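Folding on a big flat surface (I'm a convert!)
May 2018

I used to fold shirts against my chest, standing up, and they came out looking like napkins. Then Định Tăng talked me into spreading everything out on something wide and pale, and wow – what a difference. Blue cotton on cream is such a treat, every crease shows up.

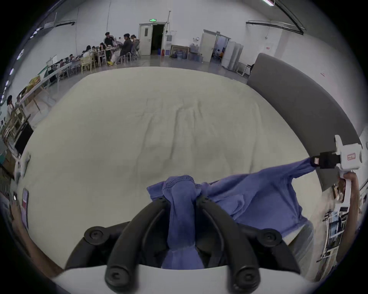
Sleeves first

Pull the sleeve out sideways till the cloth goes tight, then smooth toward the hem. I do this on every top now, even the old Kerier ones I only wear for painting. It takes me 60 seconds a shirt and I love it!

Corners are still my weak spot. I lift one, it bunches, I lay it down and start over.
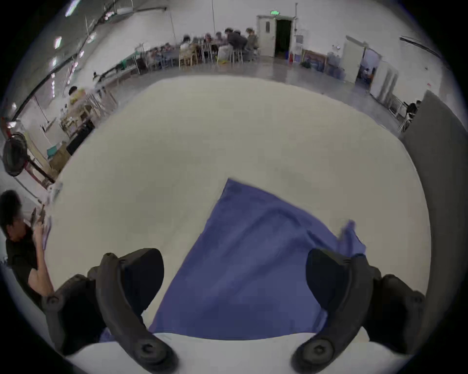
Anyway, the other thing I've changed is the music. I put on one long album and fold till it ends, and last time I got through all the April laundry plus two tablecloths (the Zadari one is a beast).

And I've made peace with the heap. Some days a blue bundle on a cream sheet is as far as things get, and it's still a lovely color. 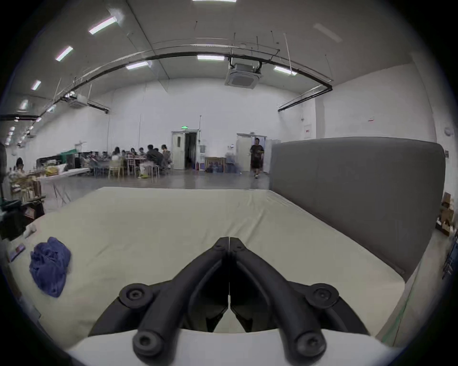 1 min read

Next up is fitted sheets – wish me luck, and send me your tricks!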